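Chapter 7
Who Minds the Machine?
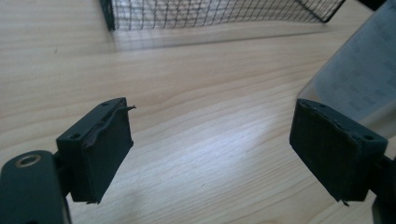
When the Bornitz parts warehouse in Cosurville announced that it would automate its small-item packing, the company gave two figures to the local paper. The new cells would handle 3,050 orders a day, and no packer would lose a job. Both claims were still being repeated a year later. Neither says much about what a packer's day had become. For that you would have to look at smaller things, such as the covering on a gripper's finger pads. A strip of it along the upper edge of one pad has peeled away from the block, and a torn flap sticks up into the gap where an item would be held. The other pad is ragged too, though it has kept more of its covering. Wear of this sort rarely appears in a business case, and somebody has to notice it, decide how bad is too bad, and find time to change the part.

At Bornitz that somebody was a packer. The job title stayed the same, and so did the pay grade. Under the old arrangement a packer filled boxes and was judged on boxes filled. Under the new one the same person watched over 2 cells, cleared dropped items, swapped pads, and wrote up each stop on a tablet. The daily count now belonged to the cell. When it fell short, the shift report listed the cause as "operator delay," even in cases where the operator had been kneeling beside the cell with a screwdriver.

The vendor, Teshome, had promised that the cells would take over the dull part of the work. Packers we spoke with were not convinced. Several said that waiting for a machine to drop something was duller than packing had ever been, and harder on the nerves. One, who had worked there since the building opened, kept a notebook of stops because she did not trust the tablet. Over one spring she wrote down 654 of them. The official log for the same cells and the same weeks was shorter, and the plant manager could not explain the difference to us.

It would be easy to turn this into a story of a bad purchase. We doubt that it was. Fewer people went home with sore wrists, and the Saturday shift, which everyone disliked, was dropped in June. Output did rise, to 2,654 orders on an ordinary day, still short of the figure in the paper. Our quarrel is with the bookkeeping. The savings were counted in one department and the extra care was absorbed in another, by people whose job descriptions did not mention it.

In this chapter we ask where such work goes when a task is automated, and who gets credit for it. Section 7.1 returns to Cosurville and follows a single shift from start to finish. Section 7.2 compares it with the Fludley bakery, where workers bargained over maintenance duties before any equipment arrived. Section 7.3 looks at how output is measured, and at what the usual measures leave out.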